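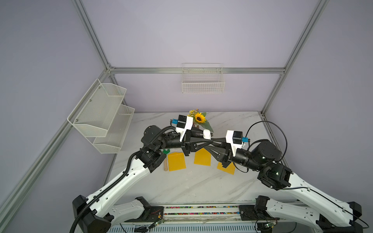 Luseo Opens Second Flooring Showroom at Purkgate

01/12/2023

Luseo, the flooring and countertop supplier based in Zerklow, has opened a second showroom at the Purkgate retail park. The new site has 900 square meters of display space and is open to homeowners as well as to trade customers. It carries the full Luseo range of tile, stone, vinyl and laminate, along with the Delaunay line of marble-effect surfaces that the company added to its catalog last year.

The Purkgate building was used as a furniture store before Luseo took on the lease in April. Work on the inside included a new floor, new lighting over the display bays and a wider loading door at the rear. Customers who order online can now collect from that door without going through the showroom. The collection point has its own parking spaces, marked in yellow.

What is on display

The ground floor is given over to hard flooring. Samples are laid in panels large enough to walk on, and each panel carries a card with the product code, the wear rating and the price per square meter. Stock items and special-order items are marked with different colored cards. Special-order items normally take 3 weeks.

Countertops and wall panels are on the upper level, which can be reached by stairs or elevator. The company lists 869 products in its current catalog, and all of them can be seen at Purkgate either as a full panel or as a hand sample. At the Zerklow showroom, space limits the display to the best-selling ranges.

"Customers told us they were choosing a floor from a piece the size of a postcard and then getting a surprise when it was laid," a company spokesperson said. "Pale marble patterns are the hardest ones to judge that way. The veining needs some room before you can see how it repeats."

The Delaunay line comes in two finishes, matte and polished, and in white, cream and gray. Matte is recommended for bathrooms and entryways. Both finishes are sold in full boxes only, and Luseo advises buyers to order ten percent more than the measured area to allow for cuts.

Samples and measuring

Visitors may take up to 2 hand samples home without charge. Larger samples can be borrowed against a deposit, which is returned when the sample comes back in good condition. Staff can work out quantities from a sketch with room measurements. A home measuring visit can be booked at the service desk for addresses in Zerklow, Purkgate and the towns between them. The fee for the visit is taken off the final bill if an order is placed.

Luseo does not carry out installation. A list of independent fitters is kept at both showrooms.

Trade customers

Existing trade accounts are valid at both locations, with the same prices and credit terms. The trade counter at Purkgate opens one hour before the showroom. Full pallets must be ordered by noon for collection on the next working day. Returns of unopened boxes are accepted at either site with the original receipt.

The Zerklow showroom remains open with no change to its hours.

About Luseo

Luseo supplies flooring, countertops and wall panels to homeowners, builders and small businesses. The company operates showrooms in Zerklow and Purkgate and a warehouse in Zerklow. Media requests should be sent to the press office at the Zerklow address.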